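Spent the morning going through the box of electrical odds and ends. A short thread on power strips, cords and what I keep, for anyone with the same box.

The box came out of the hall closet after the move. It weighed more than the vacuum. I put a felt mat down on the work table first, so nothing gets scratched, and emptied it out a bit at a time.

First rule I use: anything with a cracked case goes. Same for a plug with bent prongs or a cord that feels stiff in one spot. I don't tape them up. I cut the plug off so it can't be used and drop the rest at e-waste.

Second rule: a strip is not a surge protector unless the label says so. Turn it over and look for a joule rating. My old Gokeck has one, the two I got free with a desk do not. Those two are fine for lamps and a phone charger and that is all they get.

Next is cord length. I measured the wall behind the desk before buying anything. From the outlet to the far leg is 121 inches, going along the baseboard and around the corner. Most strips come with a cord shorter than that, so I moved the desk – cheaper than a long cord and safer than chaining two strips together.

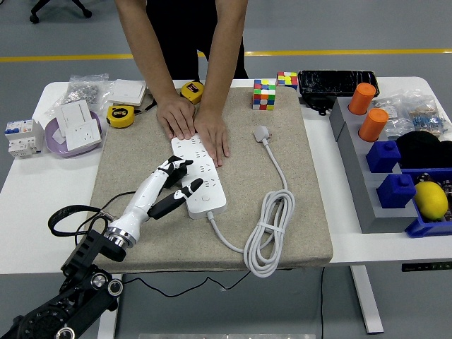 Can you plug a space heater into a power strip?

Plug it straight into the wall. A heater pulls close to the limit of most strips for hours at a time, and the strip can overheat at the plug or inside the case. Same goes for a window AC or a toaster oven.

The white strips are the ones I like for the office. They disappear against the baseboard and you can see the dust on them, so they get wiped. I unplug first, then use a dry cloth. No spray.

If a cord comes coiled with a cable tie, cut the tie and open the coil all the way before you use it. A cord left bundled holds heat. Cut away from the cord, with small snips. I nicked one years ago with a kitchen knife and had to throw the whole thing out.

Mounting: I screwed the desk strip to the underside of the desk, sockets facing back. The Pristis clips I tried first let go in August when the room got warm. Screws have held. Check that the strip has keyhole slots before you buy, and mark the spacing on masking tape so you can move it to the wood.

Wall outlets and switches are a separate job. The spare covers and switch panels went into one bag and the screws for them into another. Anything that goes behind the wall I leave to an electrician.

Final count for the desk: 7 things plugged in, 5 of them on the strip. I added up the watts from the labels and got 384 for the strip, well under what it's rated for. Took ten minutes with a flashlight and a pencil.

Everything I kept now fits in one Korletey bin with a lid. Strips on the bottom, cords on top, each with a paper tag saying what it goes to. The closet shelf is free again – the vacuum is on it.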